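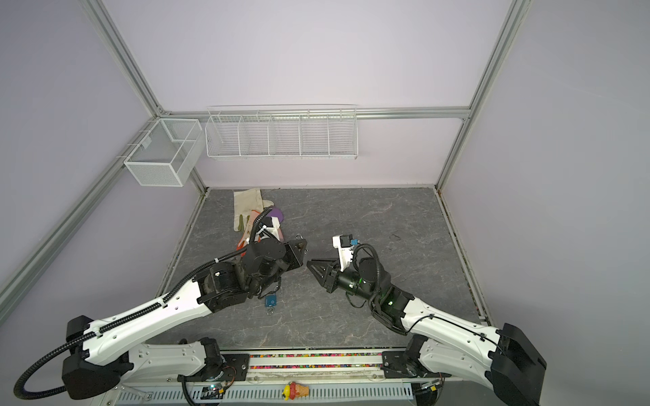
White wire shelf basket, five compartments, on the back rail; smaller mesh basket to its left.

From: Dagmar Zelenák
To: home-composting list
Date: Nov 30, 2022
Subject: Re: Worm bin too wet, bedding matting down

On the wet bin question, quoted in part:

> I have a two-tray Sulach bin in the garage. The worms look fine but the
> lower tray is a solid mat and there is liquid standing in the base. I add
> kitchen scraps every other day and shredded office paper when I remember.
> The tap at the bottom hardly drips. Should I drill more holes, or is
> the whole thing too far gone? I would rather not start over in November.

It is not too far gone. Do not drill yet.

The slow tap is the first thing to check. On the Sulach the outlet sits a little above the floor of the base, so some liquid always stays behind. Fine castings wash down and settle against the inside of the outlet. Lift both trays off, tip the base toward the tap and clear it with a bottle brush. Mine needs this twice a year. A folded piece of window screen over the outlet helps, but it clogs too and has to be rinsed.

Second, the paper. Office paper is short-fibered and often coated. It packs flat once it is wet and air stops moving through it. Corrugated cardboard torn into strips holds its shape much longer. I switched over completely and have not had a mat form since. If you only have paper, crumple it by hand first and skip the shredder.

Third, the feeding rate. You did not give weights, so I can only tell you what I do. My bin holds 2,000 worms by the seller's count, which I did not verify. I feed 200 grams of scraps at a time, 2 times a week, with the same volume of dry cardboard on top. Melon, cucumber and lettuce I drain in a colander overnight — they are nearly all water. In a cold garage everything slows down, so cut the feeding and wait until the last batch is mostly gone.

To fix the tray you have now:

Break up the mat with a hand fork. Work from the corners in.
Mix in dry cardboard until a squeezed handful gives a drop or two and no stream.
Leave the lid propped open on a stick for a few days.
No food during that time. The worms have plenty.

My log for the last wet spell shows 11 days from breaking up the mat to normal bedding, with the bin in the basement. Expect longer in your garage.

On drilling: the Puder trays have side vents above the bedding line and the older Sulach ones do not. If yours has none and the mat comes back after all of the above, drill a row of small holes high on the short sides. Holes in the bottom will only send more castings into the base and you will be cleaning the tap every month.

The liquid from the base I pour on the outdoor heap. I would not use it on house plants.

Ásgeirsdóttir asked last week about the Prasetti coir blocks. I have one soaking and will post the expanded volume in a separate thread.

Dagmar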